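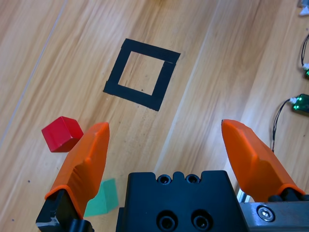
Session 4: Buying a used car without getting stung

Hello again, everyone. These are my notes from Monday's evening class, tidied up a bit for those of you who missed it (and for those who were there but spent the second half laughing at my story about the Trilon). If you still need the session 3 notes on insurance groups, ask Mamta Bisht at the front desk and she'll print you a set.

1. Where we'd got to

Last time we worked out a budget, and I asked you to split it into two pots: the price of the car, and everything else. Most of you put far too little in the second pot! Tax, insurance, a service, possibly two tyres, a new battery if the old one gives up in the first cold snap. I like to hold back at least £500 on top of the insurance. Sorin Husar said he'd hold back nothing and trust to luck, and we had a good ten minutes on that, so thank you, Sorin.

2. Reading the advert

Start with what's missing. A seller with a full service history will nearly always say so, usually in capitals. If the advert doesn't mention it, ask. Same with the MOT, the number of keys and the number of previous owners. Spare keys matter more than you'd think — a replacement for a modern car can cost a silly amount once it's been programmed.

Words I'd ask a follow-up question about: "drives well for its age", "easy fix", "selling for a friend", "priced to sell", "small oil leak". I'm not saying walk away. I once bought a perfectly decent estate that was being sold for a friend, and the friend did exist, he was just shy. But ask.

3. The paperwork

Check the MOT history online before you leave the house. It's free, you only need the registration, and it shows you the mileage recorded at each test. We looked at the one Müzeyyen Akyol brought in, for a hatchback she'd been to see over in Lesen. It read 104 thousand miles at one test and 96 thousand at the next. Could be a typing slip at the garage. Could be something much worse. Either way you want an answer before any money moves.

Look at the advisories too. An advisory isn't a fail, but if "slight corrosion to brake pipe" turns up three years running, somebody has been putting that job off and you'd be the one paying for it.

The V5C (the logbook) should have the seller's name on it and the address where you're standing. Remember it isn't proof of ownership, it's the registered keeper, and people mix those up all the time. For outstanding finance you need a paid history check. Please pay for one. I know it's annoying when you've already looked at four cars, so save it for the one you really want.

4. Going to see it

Go in daylight and ask for the engine to be left cold. A warm engine can hide a lazy start. Then, in whatever order suits you:

Open and shut every door, and the boot.
Look along the sides at a low angle for ripples or a change in paint colour.
Lift the carpets, front and back, and feel for damp.
Check all four tyres for uneven wear.
Pull the dipstick, then look under the oil cap.
Try every single button. Yes, the rear wiper as well.

On the test drive, make sure you're insured first, then turn the radio off and keep it off. You want some slow turning, some rough road and a stretch at 60 if there's a suitable road nearby. Brake gently, then (with nothing behind you) firmly. Does it pull to one side? Does the clutch bite right at the top? Shadi Mansour asked how long a drive should be, and I'd say over twenty minutes if the seller will let you. Plenty of faults only show up once everything's hot.

5. Haggling

My favourite bit! Have your figure ready and have a reason to go with it. "The front tyres need doing and I've been quoted £159 for the pair" works a lot better than "what's your best price?" Then stop talking, which I find terribly hard. Birsen Gündoğdu did this beautifully in our role play and got the Pillatwood Motors salesman (me, in a tie) down further than I'd planned to go.

At a dealer, ask about the admin fee early on. Tokgöz had one tucked away at the bottom of the sample invoice we passed round, and half the room missed it.

For next week

Find two adverts for the same model, same year, and bring them along. Be ready to tell us which one you'd ring first and the first three questions you'd ask. We'll be doing car finance after the break, so bring a calculator or your phone.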